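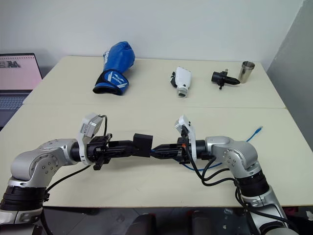

**gridpaper_gus** wrote:

Has anyone here stuck with one of those "clear surface" routines for more than a month? My sister-in-law swears by the Udgate method (one task, one surface, everything else in a drawer by a set time of day) and she keeps mailing me chapters. I did the first step, which is to push two tables together so you have a "near zone" for today's work and a "far zone" for whatever is waiting. Cream tops, plain pale wall behind, thin seam where the two halves meet, laptop off at the left edge where the book wants it. Fine. I still did my taxes late. The book is 13 chapters and as far as I can tell only 2 of them say anything you could do on a Tuesday.

---

**Marrowfat** wrote:

I did it from May until the end of summer. I'd say it works if you already had your life together and needed an excuse to buy drawers.

My gripe is the numbers. The back cover says 1,632 people took part in the "Pidville study" and were happier. Happier than who? Measured when? I went looking and all I found was a sign-up form on the publisher's site. If the people answering are the same people who paid for the course, I don't know what that tells anybody.

---

**wlindqvist** wrote:

> all I found was a sign-up form

There is a write-up, it's just hard to find. It's in the appendix of the second edition. 1,123 of them finished the follow-up questions. I'm not saying it's great science, but it does exist.

And I'll speak up for the method. I run a sewing repair business out of my dining room, and before the near/far thing I was losing customers' buttons. Now a job sits on the far side until I'm ready for it, then it comes forward, then it goes in the bag. I haven't had to apologize for a lost button since winter.

Wanda Lindqvist

---

**Marrowfat** wrote:

So over 500 people dropped out and the cover still prints the bigger number? Come on.

Glad about your buttons, and I mean that. But you have a business with jobs that arrive and leave. Of course a line down the middle of the table helps you. A strip of masking tape would have done it too. What I object to is being told it'll fix my sleep and my marriage.

---

**tin_lid** wrote:

It does say that about marriages. Chapter 9. I laughed out loud on the bus.

Gus, where did the stuff that used to be on your table go? When I did this I ended up with a beautiful desk and a closet I couldn't open. My husband called it the far far zone.

---

**gridpaper_gus** wrote:

Spare bedroom. Don't ask.

Wanda, do you do the evening reset? That's the part I keep quitting. By nine at night I have no interest in deciding which zone an electric bill belongs to.

---

**wlindqvist** wrote:

No, I gave that up after a week. I clear it in the morning with my coffee. The book says mornings are "for arrival", whatever that means. I skip most of that language.

---

**Ortuño_fan** wrote:

You should all read Ortuño instead. Same idea, half the pages, no zones. You keep one tray, and when the tray is full you stop taking things on. I've been doing it for years, and the used copies are cheap.

---

**Marrowfat** wrote:

And what happens when the tray is full and the water heater breaks?

---

**Ortuño_fan** wrote:

Then you fix the water heater. It's a tray, not a religion.

---

**tin_lid** wrote:

Is Ortuño the one who sold the Furkoria planner? I bought that. The pages were so thin that my pen went right through to Thursday.

---

**Ortuño_fan** wrote:

Different company, they only borrowed the tray idea. But yeah, the planner was bad. I'm not going to defend the paper.

---

**Marrowfat** wrote:

Every one of these ends with a planner. Gus, keep the tables if you like having the room. Two tables is a nice amount of table. Give the book back and put the tax date on the wall calendar in red.

---

**gridpaper_gus** wrote:

I do like the room, I'll admit that. I told her I'd finish the book before I complained, so I have chapters 10 through 13 left. Wanda, which page is the follow-up on in the second edition? Mine might be the first, there's no appendix in it that I can see.

---

**wlindqvist** wrote:

I'd have to look, my copy is at my daughter's. It's right after the drawer diagrams. If yours goes straight from the last chapter to the order form, you have the first edition.

---

**gridpaper_gus** wrote:

Straight to the order form.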